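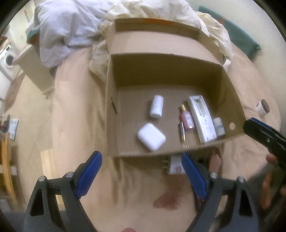
Slide 4. Session rules for hand-held gripper collection

Start with the Skalwood guideline, August 2022 revision. Say up front that it covers home sites only. Bench sites have their own sheet.

Read the three rules in full:
1. One container per session. It stays in the same place on the surface from first episode to last.
2. Mixed contents. Bottles, cases, tubes, small parts. At least one item longer than the finger opening is wide.
3. Both finger pads in view before the episode opens. If one is missing, stop and start again.

Pause for questions on rule 2. Butbridge asked last time whether soft bedding counts as a valid surface. It does — log it as "compliant" in the surface field.

Slide 5. Clutter outside the container

Items lying next to the box are allowed. They must be logged as background and must not be used as targets in that episode. Do not tidy between episodes of one session.
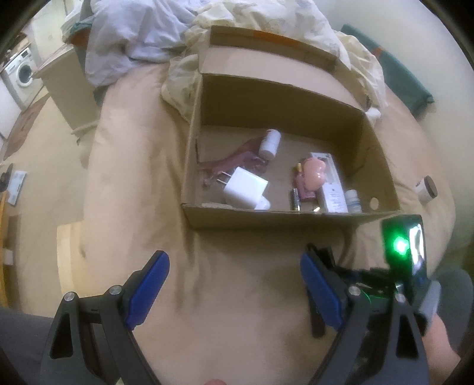 Open box on a bed, finger pads apart, green LED lit on the module above the right finger.

Slide 6. Rejection figures

Hayat batch: 986 episodes reviewed, 20 rejected. Of those, 3 were rule 1 failures. Give the numbers and move on, the breakdown is in the handout.

Slide 7. Open points

Zisareck wants a limit on session length. No text agreed yet. Ask for written comments — do not take them from the floor.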